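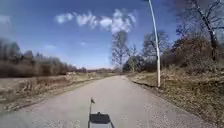

Subject: Re: Nullstead path-following numbers
To: outdoor-nav list

> We have posted the August results for Merkine, our label-free path
> follower. Over 80 runs on paved trails the robot needed a human
> takeover in 3 of them. No map, no GPS, no hand-drawn labels. We
> think this shows that the method generalizes to unstructured
> outdoor settings, and we'd welcome comments from people running
> Climau or similar baselines.

Thanks for posting these, and for putting the logs up along with the summary. I spent last night with them and I'm not persuaded yet.

My main trouble is with "unstructured." A gray paved path with dry grass on both sides and a gentle bend far off is about as much structure as you can get without painting a line on it. I grant the edges are soft and there's no curb. But the pavement is one color and the grass is another, and I'd like to know how far a plain color threshold gets on the same 80 runs. We tried something that dumb on our own trail a while back and it did embarrassingly well until the leaves came down.

Second, the takeovers. Is a run counted as clean if the operator nudged the stick and let go again? The log has a field for manual input and it is nonzero in more than 3 runs. Maybe those are all speed changes. If so, please say so in the write-up, with the cutoff you used.

Third, run length. Some of the runs I opened are barely 100 meters. On a straight stretch a robot with a decent heading hold and no vision at all could cover that and stay on the pavement. Takeovers per kilometer would tell me a lot more than takeovers per run, and I'd want the straight parts and the bends reported separately.

On Climau: you compare against the default weights, which were tuned on indoor hallways. That isn't a fair fight. The Yalçınkaya split has outdoor weights and the config is in the same folder. I would expect the gap to shrink, though I haven't run it on your data and could be wrong.

One thing I did like. The training signal from wheel bumpiness is simple and cheap, and the plot of predicted against measured roughness looks real to me. If the paper were about that plot I'd have far fewer complaints. What happens where the verge is as smooth as the path, like mown lawn? That would be my first test, well before any more trail runs at Nullstead.

If you can post the bag files for the 3 failures I'll run the color baseline on them myself and send whatever I get to the list, including if it makes me look silly.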